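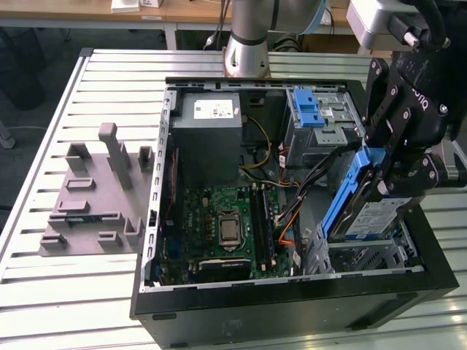

Coptic binding, second attempt

June 2019

The Gronesura swap asked for a blank book with exposed sewing, and my partner, Intan Sopacua, requested grey covers and a lay-flat spine. I used Furnness cartridge paper, grain parallel to the spine, folded into signatures and pressed overnight under a paving brick.

Boards are 2 mm greyboard, cut to 148 mm wide and covered in bookcloth from Abernathy. PVA thinned with methyl cellulose gave enough open time to square the corners. Straight PVA did not, and I scrapped one board.

Sewing stations were punched in a cradle with a fine awl. Thread is waxed linen. On the first attempt I pulled the kettle stitches upward and tore two folds, so this time all tension went parallel to the spine. The chain stitches sit evenly except at the tail station, where the thread colour changes slightly after a join.

Still to do: trim the endpapers, fit the elastic closure, post to Zurndale. The next swap opens in September and calls for a leather cover, so I need to learn paring first.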